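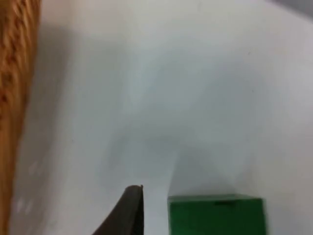
White tabletop with the green box and the woven piece at left.

13/11/2020
Hide glue, open time and short-grain failures. Continues from the March pages.

Present: self, Vaida Vasiliauskas, Gyula Sárközi for the second half.

Purpose: find out why the Trelwood glue gives starved joints on maple in the winter and behaves on the same maple in summer. The working assumption in March was bad glue. I no longer think so. Sverre Hovland had the retained sample from the old sack and it gels at the same concentration as the new one, as far as the finger test can tell. We have no proper gel tester.

Setup. Glue soaked overnight in cold water, granules to water by weight as on the Tamošiūnaitė sheet. Pot held at 60 C on the Erum bath. Checked with the glass thermometer as well as the dial. The dial reads high by 3 degrees at this setting, so the bath was turned up until the glass thermometer agreed. All earlier entries that give pot temperature from the dial only should be read as 3 low. That includes the whole of the March series, and I have penciled a note in the margin there.

Room humidity 33 percent at the start. Flostgate recorder on the shelf by the door, hand hygrometer on the bench. They agree to within what I can read off the chart paper.

Stock: hard maple, planed, no sanding. Faces wiped with a dry cloth only. Gisela cut the blanks from one board so grain angle is as close as we can get it. Offcuts are in the rack under her initials and should stay there until the shear results are in.

Series A. Wood at room temperature, glue brushed on one face, closed at once, clamped.
Series B. Same, closed after a fixed wait.
Series C. Wood warmed on the hot plate first, same wait as B.
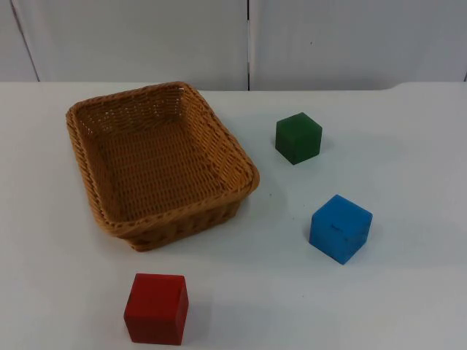 Basket, empty, and the green, blue and red cubes.

Series A went as expected. Even squeeze-out along both edges, no skating of the faces after the first turn of the clamp. Glue line thin and even at the ends.

Series B is where the trouble shows. Surface of the glue film had skinned before closing. It does not look like much. Touch it with a fingertip and it pulls a short string in place of wetting the finger. Squeeze-out came up in beads at the ends and nothing along the middle. Vaida opened one joint straight away with the palette knife and the film on the uncoated face was patchy, with bare wood in the center. That is the same appearance as the returned panels.

Series C: warmed wood, same wait, film still liquid at closing. Squeeze-out near enough the same as A. So the cold face is doing most of the damage. The humidity may contribute by skinning the film from above, but the two effects have not been separated and this entry should not be quoted as if they had.

Note on brush. The old brush carries far too little glue and forces a second pass, which adds to the wait. Changed to the wide one after the first joint in B. First B joint marked with a cross and left out of the averages.

Note on clamping. Same clamp, same cauls, handle turned by me throughout. Gyula asked about using the torque wrench on the screw. Worth doing, but the thread on that clamp is dirty and the reading would mostly be friction. Clean and oil the thread first, then calibrate against the load cell.

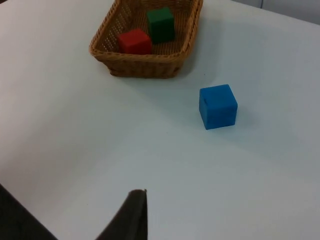
Wicker basket on the white tabletop.

Pot life. Kept one jar in the bath through the afternoon with the lid on, another with the lid off. Open jar thickened and formed a skin; topped up with warm water to the scribed line and it came back to the same run off the brush. Closed jar needed nothing. There was no smell from either. A glue kept hot for a full day loses strength according to everything I have read, and our habit of leaving the pot on over lunch and through to the evening should be looked at separately. For now: label the jar with the time it went in, throw out what is left at close.

Shear test. Joints to rest 7 days before breaking, same rack, away from the radiator. Gyula will machine the test lap to the usual drawing. Blades on the small saw need changing before he does; there was burning on the last set and a scorched edge next to the glue line is no use to us. Record for each joint: load at failure, wood failure by eye as a percentage, photo of both faces. Two people to estimate the wood failure independently and write the number down before comparing. In March we did it out loud and the second estimate followed the first every time.

Edgars Koppel came in with a question from the finishing side, whether the amber line seen under lacquer on the pale panels is the same fault. Probably a separate matter. A thick line shows amber, a starved line usually does not show at all. He will send over one of the panels so that it can be sectioned.

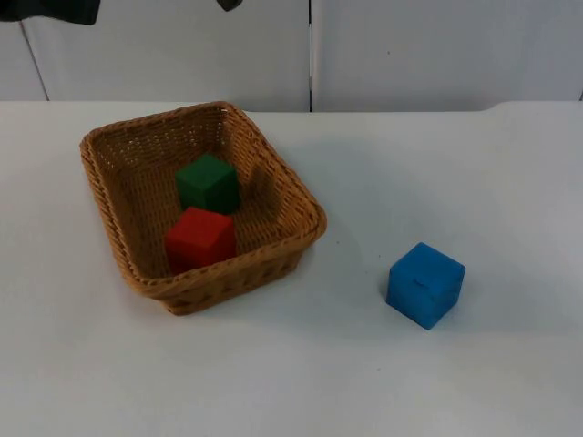 Provisional shop practice until the breaks are done:

Warm both faces before gluing whenever the stock has come from the unheated store. Hot plate on low, back of hand test, comfortable to hold.
Cauls warmed too if they are the aluminum ones. The wooden cauls can be used as they are.
Dry run with the clamp set to opening before the glue goes on.
If the film strings when touched, scrape off, wash with hot water, let dry and start again. Do not add fresh glue over a gelled film.

Open points. Urea addition to extend the open time: Sverre has the powder, amount not decided, and it will cost us some water resistance. Humidity effect alone: needs the chamber, which is booked. Repeat of B on walnut, where the returns have been fewer, with blanks cut the same way by Gisela.

Chart paper from the recorder taped to the facing page. Pen was running dry toward the end of the trace and has been refilled.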